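Kitchen Handling Project: Progress Report to Skaltwood
Reporting period ending April
Prepared by the Plesteo manipulation team

Summary

Work this period was dominated by one fault. The hand controller was closing harder than commanded on part of our simulated runs, and the force limit we rely on for safety did not stop it. We found the cause, fixed it, and have repeated most of the affected runs. The move to the physical arm at the Kang site has been put back until the remaining checks are done. No hardware was involved and no one was at risk, but the same controller code was due to go onto the real arm, so we have treated this as a safety matter and are reporting it as one.

What happened

The kitchen task set asks the arm to pick up produce and bread and move it between surfaces on a counter. We had planned a batch of 1,000 simulated runs before any transfer to hardware. We stopped the batch at run 558, when one of our engineers reviewing the contact logs saw finger forces well above the limit set in the task file. The runs had been scored as successes. The item was picked up and put down in the right place, and the scoring script did not look at force at all.

Going back through the logs, we found 40 runs with the same pattern. All of them were grasps where the thumb made contact before the other fingers. The Skulladier control layer reads the force limit once at the start of a grasp and is supposed to apply it to each finger. When the thumb touched first, the limit was applied to the thumb and then marked as done, and the remaining fingers closed under position control with no cap. Rounded items were the worst case because the thumb tends to reach over them early.
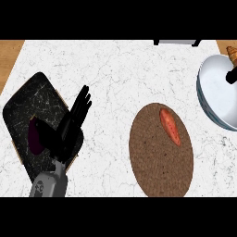 Simulated counter task, with the hand over the dark purple item on the cutting board.

The fault had been in the code since the last change to the grasp sequence. Our earlier tests used a box-shaped block, which all the fingers reach at nearly the same time, so the error did not show up.

What we changed

The force limit is now checked for every finger on every control step. If any finger goes over, the hand opens and the run is marked as failed, whatever happens to the item afterward. We also moved the limit out of the task file and into a locked settings file, so that a task author cannot raise it by mistake.

The scoring script now reports peak force for each run. This should have been there from the start. The original project plan listed it as a later item and we agreed to that order, which was a poor choice on our side.

Results so far

The 40 affected runs were repeated with the new code and none went over the limit. In 3 of them the hand opened early and dropped the item. We looked at each one and the release was correct: the planned grasp was off center and would have needed more force than we allow. These count as failures in the new figures, and we expect the overall success rate to come out lower than the one in our last report. Please do not use the earlier rate in any outside material.

The rest of the batch is being run again from the beginning. Results from before the fix are kept in a separate folder and will not be mixed in.

Still open

We have not yet tested what the hand does if a fingertip sensor stops reporting partway through a grasp. At present the controller holds the last value it received, which could hide a real overload. A timeout has been written but not reviewed.

The emergency stop at the Kang site was tested on the arm alone, before the hand was fitted. It needs to be tested again with the hand on.

Effect on schedule and budget

The hardware trials will start one month later than planned. Extra computing time for the repeated runs is covered by the existing allowance. We are not asking for more money, but we do ask for written agreement to the new trial date, as the Kang site needs it before they will hold the space for us.

The next report will include the full results of the repeated batch and the sensor timeout tests.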